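Myfanwy Wogan
A long one today, so put the kettle on. I've been meaning to write about moving my mum's recipes out of the old tins and into something the rest of the family can read, and I've finally got far enough along to have opinions. 1/16

Some background for anyone new. Mum kept recipes the way other people keep receipts. Backs of envelopes, the insides of tea boxes, one on a raffle ticket (shortbread, very small writing). When she moved into the flat in Jullgate she handed me the lot and said "you sort it, love". 2/16

There are 1,062 of them. I know because I numbered every one in pencil on the back, in September, with the radio on, and I'd recommend it to anybody who has a pile like this. Once a thing has a number you can put it down and find it again. 3/16

My first mistake was trying to sort by type. Cakes here, soups there, fine. But where does bara brith go? Mum says it's a bread. My brother says it's a cake and has said so loudly at two Christmases. I had a pile called "arguments" and it got quite tall. 4/16

So I stopped and went by person instead. Nearly every scrap has a name on it somewhere, "Auntie Glen's", "from Mrs Subramaniam at number 37", and so on. Sorting by who gave it to her was so much quicker, and a great deal nicer to do of an evening. 5/16

Mrs Subramaniam, by the way, accounts for a very good lemon pickle, a less good rice pudding (sorry) and a lentil thing that Mum made every week of my childhood and called "the yellow". I had no idea it was hers! I'd always thought it was ours. 6/16

Now, the measuring. Mum does not measure. She has a cup, and the cup is whatever cup was nearest in 1970-something. "Two cups flour, one cup milk, cup of sugar but not a full one." You can't type that up and hand it to a nephew who has never baked. 7/16 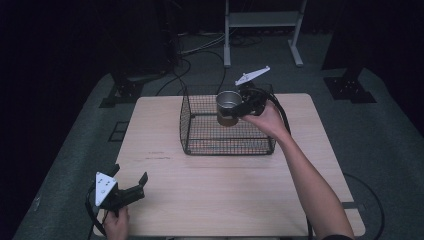

Metal cup, wire basket, table.

I went through all the cups with her on the phone, one after another, and we settled on a mug she's had since before I was born. I filled it with water and weighed it, then did the same with flour three times over and took the middle one. Good enough for a Victoria sponge, I promise you. 8/16

Oven temperatures next. Hers are "hot", "quite hot", "as for bread" and, on one card, "when Dad gets in". I've put gas marks next to the first three and left the last one exactly as it is. 9/16

A few people asked how I'm typing them up. Nothing clever. One plain document per person, the recipe in her words first, then my notes underneath in brackets so you can always tell which of us is talking. I did try a recipe app called Urkeo for a fortnight, but it wanted a photo and a cooking time for everything and I lost patience. 10/16

If the handwriting is faded, try it by a window in the morning before you reach for anything fancier. I got four back that way which I'd given up on. Pencil does much better than biro, oddly, and the blue felt tip has all but gone. 11/16

Please don't laminate the originals. I did one, I was very pleased with myself, and the ink has gone a funny brown. The rest are in card folders from Brisico, the plain ones, and the folders are in the spare room wardrobe where it's dry. 12/16

Best find so far is a Christmas cake from my great-gran, with a shopping list on the other side. Candles, suet, blue wool, "something for M". We've all been guessing who M was. Mum thinks it's the cat. 13/16

Worst find is a salmon mousse. I'll say no more, except that it calls for a lot of gelatine and my cousin has already offered to make it for the summer do. 14/16

I've typed up over 300, so there's a fair way to go yet, and I'm only doing it in the evenings when the washing up's done. Mum rings at half past six and I read her that day's batch, and she corrects me, and then she remembers another one that was never written down at all. Those go in a separate notebook. 15/16

I'll put the lemon pickle up next, once I've asked Mrs Subramaniam's daughter if she minds. And if your family has a bara brith opinion, do tell me, and say whether you butter it. 16/16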